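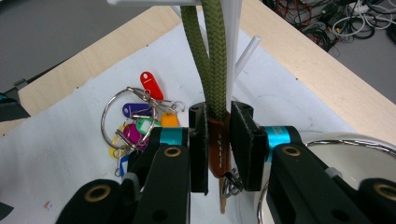
A leather strap on a green braided rope

About Istodik

Istodik is a small office which follows the work of local councils and regional elections. We read the party programmes, the budgets and the minutes of meetings, and we write short reports in plain language for people who have no time to read all of it.

The office was opened by Ho-yin Tsao in a room above the Dodero bookshop. At the beginning there were only 2 of us and one telephone. Today we have 25 regular writers, and most of them live in the district about which they write. This is important for us, as a person who takes the bus every day will ask better questions about the bus.

Our archive contains 1678 election promises from the Bendanmont region. For each promise we note who made it, on which date, and what the council voted afterwards. If we could not find a vote, we write this also.

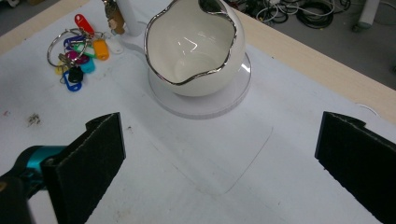 Who pays for our work

We do not accept money from parties or candidates. The largest part of our income comes from some 909 subscribers, and a smaller part from the Nieminen training courses, which we give to new councillors each June. The councillors who took a course are treated in our reports the same as all others.

If you found a mistake in a report, please write to the office and give the title and the page. Corrections are printed in the next issue.

Page last changed: 2018-10-29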